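Minutes of the May get-together, Gosselin Street Block Association

Taken down by me, Ohemaa Wumbei, because I was the last one through the door and that's the rule now. If I got your words wrong, write to me and I'll fix them before the next one.

We started at 7:10 pm in the back room at Mulley's, a bit late since the key was with Borkar and he was still parking. There were 20 of us by the time the coffee was ready.

Last month's minutes were read out loud, sort of. Borkar skipped the part on the storm drain and two people made him go back. Approved with one change - the drain is on the north corner, and I had written south. Sorry!

Money. We have 600 dollars in the account, which is more than I thought. The block party permit has to come out of that, and so does the insurance for the day. Borkar asked if we could skip the bounce house this year and I have never heard a room get so loud so fast. The bounce house stays. He would like it written down that he was only asking.

Flower beds. This took up most of the evening. Flosell, the nursery out by the highway, will let us have 500 bulbs at the end-of-season price if we pick them up ourselves. I was all for it (I love a tulip), but Mrs. Gosselin - no relation to the street, she gets asked every time - said the squirrels ate nearly everything we put in by the bus stop, and daffodils would be smarter. We went back and forth on this for a good long while. Somebody wanted a mix. Somebody else wanted to know who was going to dig all those holes, and it got quiet.
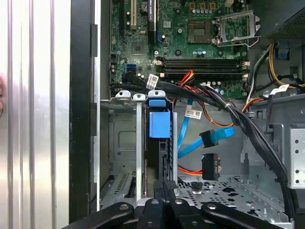 In the end we voted for daffodils along the bus stop side and a mix in the two beds by the mailbox, where there's more foot traffic and the squirrels don't hang around as much. I said I'd call Flosell and ask whether they hold orders until fall. Digging will be sorted out in September, and yes, I put my own name down first, so please don't leave me out there alone with a trowel.

Parking on the school side. The city wrote back! The letter says they'll repaint the curb but won't commit to a month. Mrs. Gosselin wants to answer them right away and I agreed to help with the wording, mainly so it stays polite.

Street light at number 4. Still out. Borkar has reported it twice and will do it again, by phone this time.

Potluck sign-up. The sheet went around and came back with seven desserts and one salad. I've moved myself from brownies to baked beans. If anybody else feels like switching, the sheet is taped up next to the register at Mulley's, so just cross yourself out and write in the new dish. Please put down if there are nuts in it.

Other stuff. A gray casserole dish with a glass lid was left behind last time and it's in my kitchen. Come get it, any evening after 6.

We wrapped up at 8:50 pm. Next meeting is in the same room, same time, and Borkar is bringing the key early.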